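Le plateau

Le plateau était resté appuyé contre le mur du couloir depuis septembre. Il était blanc, avec des coins arrondis, et trop large pour passer la porte de la cuisine autrement que de biais. Irène l'avait acheté à une dame de la rue Skorora qui vidait l'appartement de son frère. Elle avait payé 22 euros, et le livreur en avait demandé davantage pour le monter au troisième.

Les pieds devaient arriver à part. Ils n'étaient pas arrivés. Chez Bitel, on lui avait répondu deux fois que le colis était parti, puis une troisième fois qu'il n'existait pas. Elle avait fini par prendre des tréteaux chez Lau, le quincaillier, qui les lui avait mis de côté derrière la caisse.

— Tu vas manger sur des tréteaux ? avait demandé sa mère au téléphone.

— Je vais manger assise, avait dit Irène. C'est déjà ça.

Dans le couloir, on passait de profil. Elle avait pris l'habitude de tourner l'épaule gauche en premier, le sac contre le ventre. La nuit, quand elle se levait pour boire, elle touchait le bord du plateau du bout des doigts pour savoir où elle en était. Ensuite venait l'interrupteur, puis la cuisine, puis l'évier.

Elle n'avait jamais eu de grande table. Dans l'appartement d'avant, Paul et elle dînaient sur le comptoir, côte à côte, en regardant le carrelage. Quand il était parti, il avait pris les tabourets.

Elle choisit un matin où elle ne travaillait pas. Elle but son café debout, enfila son haut noir, celui qui ne craignait rien, et remonta les manches jusqu'aux coudes. Elle garda son bracelet. Les perles de bois tournaient un peu sur le poignet quand elle baissait le bras. Elle posa les deux mains sur le bord et serra.

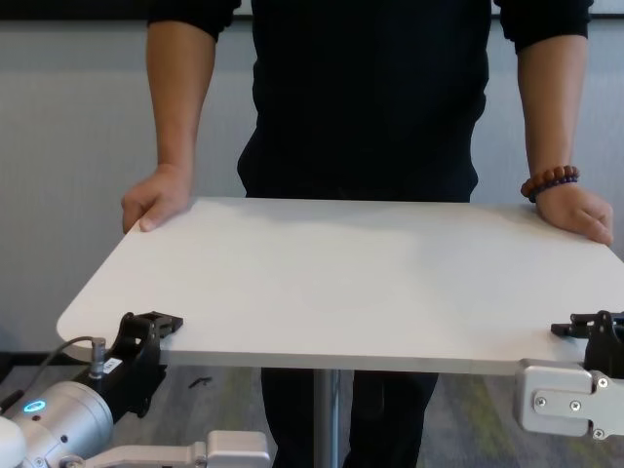
Texte : Imke Tiedemann
Nouvelle parue dans la revue Hundidau, n° 6

Le plateau était plus lourd à plat que debout. Elle recula d'un pas, puis d'un autre, en cherchant le seuil avec le talon. Il fallait le redresser pour la porte, le faire pivoter, le recoucher de l'autre côté. Elle y alla lentement. Un coin frotta contre le chambranle et laissa dans la peinture un trait gris qu'elle regarderait plus tard.

Les tréteaux étaient déjà en place, sous la fenêtre. Le plateau se posa dessus avec un bruit sourd. Elle le poussa d'un centimètre vers le mur, le ramena, le poussa encore. Puis elle passa la main sur toute la longueur. Il y avait de la poussière, et elle alla chercher une éponge.

Vers midi, on sonna. C'était Nghĩa Lý, le voisin du dessous. Il tenait un carton long et plat, mal scotché, avec un nom dessus qui était le sien à elle.

— C'est chez moi depuis l'été, dit-il. J'étais chez ma fille. Je suis désolé.

— Ce sont mes pieds, dit Irène.

Il regarda le carton, puis ses chaussures. Elle le fit entrer. Dans le couloir, il se mit de profil, comme il l'avait vue faire un jour par la porte ouverte, et s'aperçut au bout de trois pas qu'il avait toute la place.

Ils posèrent le carton sur la table sans l'ouvrir. Irène sortit du pain, du fromage et le reste d'une soupe qu'elle fit réchauffer. Il n'y avait qu'une chaise. Nghĩa Lý descendit en chercher une chez lui et revint avec un coussin sous le bras.

— On les monte après ? demanda-t-il en montrant le carton.

— Après, dit-elle. Asseyez-vous, ça refroidit.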